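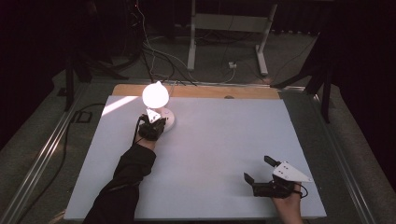 4. La jornada de puertas abiertas como sesión de estudio

4.1. Planteamiento y acogida

Cuando empezamos a preparar la jornada de puertas abiertas del laboratorio de Sanstead, en marzo, nuestra intención era bastante modesta: enseñar a los vecinos y a los centros educativos de la zona en qué pasamos las horas, ofrecerles un café y contestar con paciencia a lo que quisieran preguntarnos. La idea de convertir la visita en parte del estudio vino más tarde, después de una charla larga en la que nos dimos cuenta de que casi todo lo que sabíamos sobre demostraciones hechas con pinzas de mano procedía de personas que ya las conocían muy bien, es decir, de nosotros mismos y de los compañeros del proyecto Nulen. Nos faltaba saber cómo se desenvuelve alguien que coge una pinza por primera vez, con gente mirando y con los nervios simpáticos de quien no quiere tirar nada al suelo.

La jornada se celebró finalmente en diciembre de 2024 y pasaron por el laboratorio 53 personas dispuestas a probar, además de muchas otras que prefirieron quedarse mirando, cosa que también agradecimos. A cada participante se le explicó la tarea de viva voz, sin hoja escrita. En las pruebas previas habíamos observado que las instrucciones impresas invitaban a leer con la cabeza gacha y a preguntar poco, y nosotros queríamos justamente lo contrario – que preguntaran, que se rieran si algo salía torcido y que nos dijeran en voz alta qué esperaban que ocurriera.

4.2. La mesa y la tarea

La estación principal era una mesa de madera cubierta casi por completo con un tablero de color azul lavanda pálido. Sobre el tablero se colocaba una lámpara blanca pequeña, de pantalla redonda y base circular, que permanecía encendida durante la demostración. La tarea consistía en agarrar la lámpara por la parte baja, desplazarla hasta el lugar indicado y soltarla de pie. Puede parecer poca cosa, y así lo comentaron varios visitantes antes de intentarlo, pero el objeto tiene la gracia de obligar a decidir por dónde se coge.

Figura 3. Demostración con dos pinzas de mano en la estación de la lámpara. La pinza izquierda está cerrada sobre la parte inferior de la lámpara, cerca de la base; la derecha se apoya en el tablero con los dedos abiertos.

La disposición de la figura 3 ilustra bien una situación que nos interesaba mucho, la de la mano que no está agarrando nada. En el protocolo de Raltden, del que partimos para redactar el nuestro, la segunda pinza se considera inactiva siempre que no toca un objeto, y los tramos correspondientes se descartan en la limpieza de datos. Nosotros decidimos conservarlos. Una pinza abierta y apoyada puede estar descansando, pero también puede estar esperando su turno, y distinguir una cosa de la otra exige mirar lo que viene antes y lo que viene después.

Cada participante disponía de hasta 10 minutos, contando el rato de familiarización. Durante ese primer rato les dejábamos abrir y cerrar los dedos cuanto quisieran. Los más pequeños (siempre acompañados de un adulto) solían agotar esta parte con muchísimo entusiasmo, y hubo que recordarles con cariño que todavía quedaba la lámpara.

4.3. Registro y depuración

Se registraron en total 2661 segmentos, entendiendo por segmento cada intervalo comprendido entre dos cambios de estado de cualquiera de las pinzas. Tras retirar los duplicados, los tramos con pérdida de señal y los correspondientes a la familiarización, quedaron 1294 segmentos útiles, que son los que se emplean en la sección 5. La proporción retirada es alta, lo reconocemos, y se explica en buena medida por la generosidad con que dejamos jugar a la gente al principio. No la habríamos cambiado por una cifra más lucida.

La anotación se hizo con Marty, nuestra herramienta interna de etiquetado, con tres categorías para cada mano: agarre, aproximación y espera. Dos anotadores trabajaron por separado y se reunieron después para resolver los desacuerdos, que se concentraron casi siempre en la frontera entre aproximación y espera. En los casos en los que ni siquiera hablándolo hubo acuerdo, el segmento quedó marcado como dudoso y no se usó en el ajuste, aunque sí figura en el material complementario.

4.4. Lo que nos contaron los visitantes

Al terminar, invitábamos a cada persona a sentarse un momento y a contarnos cómo le había ido. No fue una entrevista formal – más bien una conversación con libreta –, y por eso la presentamos como material de apoyo, sin tratamiento estadístico. El comentario más repetido tuvo que ver con el peso de la mirada: muchos decían vigilar la lámpara y olvidarse de los dedos de la pinza, de modo que cerraban antes de tiempo. Otros nos hablaron de los cables, que les hacían moverse con más cuidado del habitual. Una profesora de taller nos sugirió empezar por un objeto que no diera apuro volcar y dejar la lámpara para el segundo intento, propuesta que hemos incorporado al protocolo de la próxima jornada y cuyo efecto sobre los tiempos de aproximación está aún por medir.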